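The Second Reader

The report that Tonantzin Tapia was asked to sign ran to 18 pages, and she had read it twice before she noticed that it contained no kitchens.

It contained the word, of course. It appeared in the title, in the summary, and in the heading of every table. The Granwood Institute had spent two years asking whether a two-armed machine trained wholly in simulated kitchens could be moved to a kitchen it had never been shown, and the answer, set out in the plain style the Institute required, was that it could, under conditions. The conditions filled the second half of the report. Tapia was the second reader. Under the rules of the Institute no finding left the building until a second reader had signed it, and the second reader was not permitted to have worked on the study.

She wrote to the principal investigator, Orestis Chrysikopoulos, and requested an interview. He replied within the hour that he would be pleased to receive her.

His office was on the north side, above the loading bay. He had laid out the report, the log, and a bound copy of the protocol in a row, squared to the edge of the desk.

"You have a question about the method," he said.

"I have a question about page four. You write that objects were assigned to the counter without regard to use."

"That is correct."

"I should like to understand what was meant by it."

Chrysikopoulos opened the protocol. He was a careful man, and he explained it as he would have explained it to the board. The earlier studies, he said, had arranged their counters as a person would arrange them. An egg was placed near a pan. A loaf was placed near a knife. The machine learned quickly and performed well, and when the egg was exchanged for a lemon it failed, for it had learned the arrangement and had learned very little about the egg. The present study had therefore drawn its objects by lot. Any food might be assigned to any vessel. The surfaces were changed as well, and the position of the lamps, and the height from which the counter was viewed.

"Granuvura drew the lots," he said. Granuvura was the Institute's name for the program that built the rooms. "We did not intervene. That was a condition of the grant."

"And the instruction given to the machine?"

"Always of one form. Move this to that. The success of a trial was judged on where the object came to rest."

He turned the screen toward her and opened one of the logged trials.

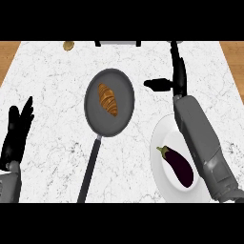 Still: Granuvura trial archive, Granwood Institute. Reproduced by permission.

Tapia studied it for longer than he had expected.

"There is a croissant in the frying pan," she said.

"Yes."

"And an eggplant on the plate."

"A whole one. The draw permitted it."

"What was it told to do?"

He consulted the log. "The eggplant was to go to the pan. The croissant was a distractor, as were the items at the back. We included distractors in every room after the first July."

She observed that both hands were empty and that the one on the right hung quite close to the pan. It gave her the impression of someone who has come into a room and forgotten the reason. She did not say this to Chrysikopoulos. She asked whether the trial had been scored a success, and he informed her that it had. She asked whether the croissant had been disturbed, and he informed her that this had not been measured.

"It was not an outcome," he said.

"No. I see that it was not."

She took the report home, in the sealed case in which reports were taken home.

Her father was in the kitchen. Isauro Tapia had cooked for 17 years at the Georgiou, a hotel restaurant by the old ferry landing, and in the time since his stroke he had not cooked at all. His right hand had come back slowly and incompletely. The rehabilitation clinic had given him a set of exercises, and he performed them each evening at the counter with the seriousness of a man keeping accounts. He was to take an object from the left side and set it down on the right. The objects were his to choose. That evening they were a potato, a salt cellar, a folded dishcloth, and a shoe brush.

"Why the brush?" she asked.

"The therapist says not to use only kitchen things. She says my hand knows the kitchen things already. It cheats." He closed his fingers on the brush, lifted it, and let it down beside the potato. It fell the last half inch. "With a potato I can be asleep. With this I have to ask."

She sat at the table with the case unopened.

"Does it help? With the potato, I mean. Afterward."

He considered the matter. "The potato is a little worse," he said. "For now."

She opened the case after he had gone to bed and turned to the tables. She had been trained to read the tables first and had not done so, having been distracted by the prose. In table three the machine's performance in unfamiliar kitchens was set beside that of an earlier machine, trained on the sensible counters and built by a firm called Zetgate. The Granwood machine completed 12 of the tasks in the unfamiliar kitchen. The Zetgate machine completed 8. This was the finding, and it was sound. She checked the arithmetic with a pencil and it was correct.

Table six was smaller and had no heading in bold. It gave the same comparison in the familiar kitchen, with the objects where a person would put them. There the Zetgate machine was ahead.

No sentence in the report referred to table six.

She requested a second interview. On this occasion Elsa Tveit was present, as director of the section, and Aravind Menon, who had run the trials and who said little. Tveit asked that the matter be stated for the record.

"The title says that random placement improves performance," Tapia said. "Table six shows that it improves performance in one condition and reduces it in another. I believe that both belong in the summary."

"The reduction is modest," said Chrysikopoulos.

"It is modest. I am asking that it be described as modest, in words, on the first page."

"The grant concerned unfamiliar kitchens."

"People live in familiar ones," she said.

Tveit made a note. She inquired whether the second reader had any further observation. Tapia had prepared a page of them, on the wording of the protocol and the labeling of an axis, and she read them out in order. When she reached the last she hesitated, and then read that one also.

"In the trial I was shown, the instruction was to bring the eggplant to a pan which already held something. The report records that the eggplant arrived. I should like to know what became of the croissant."

There was a silence, in which Chrysikopoulos looked at the protocol.

"It was pushed," Menon said. They turned to him. "In that one. The eggplant went in on top and the croissant went up against the side. It stayed in the pan. In others it didn't. I kept a list." He seemed to feel that something more was called for. "It wasn't asked for. I kept it at the back of the log."

Tveit requested the list. It was in pencil, in a small upright hand, and covered both sides of four sheets. For each trial Menon had written the name of the object that was not to be moved, and then a word: still, touched, turned, pushed, fell. Beside a few of them he had written nothing but a short line, where he had been looking at something else and had not wished to guess.

The director read it through to the end. She remarked that it could not be used as a measurement, there having been a single observer and no agreed scale. Menon said that he understood this. She then directed that the stored trials be reviewed against it by two persons working separately, that the title be amended, and that publication be deferred until this was done.

Chrysikopoulos walked with Tapia as far as the stairs.

"It is still a good result," he said.

"I think it is a very good result."

"You will sign the amended one?"

"I will read it," she said. "I expect to sign it."

The amended report ran to a greater length than the first. Its title was less striking. A new table, the ninth, gave the disposition of the objects that had not been the subject of the instruction, and a note beneath it credited A. Menon with the original observation. The second reader's signature was entered on 12/1/20.

That evening her father had set out a pear, a spoon, a ball of string, and the good pan. He moved the string across first, which took some time. Then he took the pear by its stem end and carried it over the counter to the pan, and put it in, and stood with his hand open above it.

"The spoon," she said. "You knocked the spoon."

"I know I knocked the spoon," said Isauro. "Put it back where it was. I'll do it again."

More fiction from this issue
The Ferry Ledger
Minutes of the Winter Session
An Inventory of Lamps
What the Surveyor Left Out

This site uses cookies to remember your reading preferences and to count visits. By continuing to read, you agree to their use. Accept | Manage settings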